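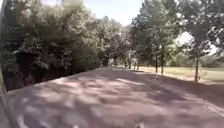
Incidencia 1114 - Divudo no sincroniza las rutas guardadas sin conexión
Estado: cerrada
Producto: Divudo para móvil, módulo de mapas Osden
Abierta por: Corina Neagu
Fecha de apertura: 17 de abril de 2025

Descripción inicial

Grabo los recorridos con el móvil en modo avión y los subo al llegar a casa. Desde la última actualización la subida se queda parada en el 70 %. No sale ningún error. Si cierro la aplicación y la vuelvo a abrir, el recorrido aparece en la lista como "pendiente" y el botón de reintentar está en gris. Los recorridos grabados con datos móviles suben bien. He reiniciado el teléfono y he cerrado sesión. Sigue igual.

Primera respuesta de soporte (Stavby)

Gracias por el aviso. No desinstale la aplicación mientras haya recorridos pendientes: los archivos están solo en el teléfono y se borrarían. Necesitamos el registro de sincronización, que se saca en Ajustes, Cuenta, Diagnóstico, Exportar registro. Indique también si los recorridos afectados llevan fotos o notas.
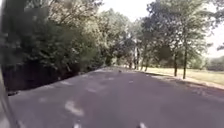 El registro va adjunto. Hay 6 recorridos pendientes y todos llevan fotos. Probé a quitar las fotos de uno y subió a la primera, pero no quiero hacer lo mismo con los demás, las uso para anotar el estado del firme. En un tramo de asfalto gris con manchas de sol entre las sombras de los árboles, por ejemplo, la nota sola no me sirve para saber después qué era una reparación y qué era luz. También he visto que la hora de los recorridos pendientes sale adelantada 2 horas en la lista, aunque dentro de la ficha está bien. No sé si tiene que ver.

Análisis

El desfase horario sí tiene que ver. Al grabar sin conexión, Osden guarda la hora de las fotos en hora local y la del recorrido en UTC. El servidor compara las dos, entiende que las fotos quedan fuera del recorrido y rechaza el paquete. La aplicación no interpreta esa respuesta y deja la barra donde estaba. Reproducido en un teléfono de pruebas con el huso de Madrid. Con el teléfono puesto en UTC no ocurre.

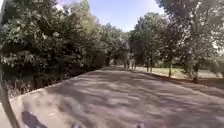

¿Se pierden las fotos si se cambia el huso horario del teléfono antes de reintentar?
Las fotos se conservan, pero el cambio no arregla los recorridos ya grabados. La hora queda escrita en el archivo al terminar la grabación.

Solución provisional

1. Exportar cada recorrido pendiente desde su ficha, con la opción "Incluir adjuntos".
2. Entrar en la versión web y usar Importar. La importación web recalcula las horas.
3. Comprobar que las fotos aparecen en la ficha importada.
4. Borrar el pendiente en el teléfono.

Corina Neagu confirma que cinco recorridos se han importado bien. El que falta da "archivo no válido" en el paso 2.
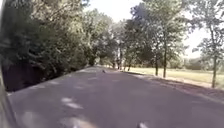
El archivo que falla tiene una tilde en el nombre (Pană se guardó con el carácter dañado). Renombrado sin signos, se importa con todas las fotos - el límite de caracteres del importador web queda anotado como incidencia aparte.

Cierre

Corregida la conversión de hora en el módulo de mapas. Con la aplicación actualizada, una grabación nueva en modo avión sube completa y el botón de reintentar vuelve a estar activo. La usuaria da el visto bueno y se cierra la incidencia.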